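The Datum

The tide gauge at Skarkau had been reading 7 millimetres high since the spring, and Leif Fjeld was sent to find out why. He took the Thursday boat with a level, two staves, a tripod and a bag of clean socks.

The gauge stood in a hut at the end of the quay. Inside were a stilling well, a float, a logger made by Cleretti and a notebook on a string. The notebook was kept by Ladan Taheri, who had read the staff by eye every morning for 5 years and did not trust the logger. Her figures were high as well, by the same amount.

"Then it isn't the instrument," said Leif.

"I wrote to you in March to say it wasn't the instrument."

He had not seen the letter. He wrote in the log: 2026-07-16, float free, well clear, clock correct. Then he set up the level on the quay and ran a line from the gauge to the primary benchmark, a brass bolt in the church wall. The distance was 420 metres. He ran it out and he ran it back, and the two runs closed within tolerance. The quay had not moved against the church.

There remained the possibility that the church had moved. The nearest independent mark was at Rorkalau, on the rock above the old cable landing. It had been cut by a surveyor called Emrys Ellis, whose description was still in the file: "Cross in circle, on level ledge, 171 paces north of cairn. Surveyor is a short man."

Leif was not a short man. He walked 171 paces and arrived in a bog. He went back to the cairn and asked Ladan to do it.

She stopped on a ledge covered in moss. He scraped at it with a trowel, found nothing, moved a boot's length to the left and found the arm of the cross.

The levelling took the rest of the daylight. They worked without talking, apart from the readings. Ladan held the staff well. She kept the bubble centred in a wind that made Leif's eyes run, and when he called a figure she said it back to him in the same flat voice before he wrote it down.

It was late when they got to her house, and he reduced the observations at the kitchen table while she saw to the supper.
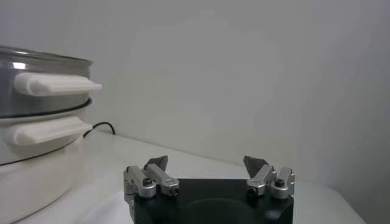 Two-tier cooker, white handles to the side.

The result came out on the second page. Between Rorkalau and the church there was a difference of 7 millimetres that had not been there in the last adjustment. He checked the arithmetic from the bottom up, then from the top down.

"The church is going down," he said. "The quay is going with it. I suppose it's the whole of the fill on this side of the harbour."

"And the house?"

He looked at the plan. The house was on the same side.

"Yes," he said. "The house too."

Ladan put a plate in front of him and moved the plan so that it would not get wet. She asked whether the old readings would have to be corrected. He said only the recent ones, and that a note in the file would do it, with the date and both their names.

"Put mine first," she said. "I wrote in March."

He ruled a line under the last figure and wrote Taheri, then Fjeld.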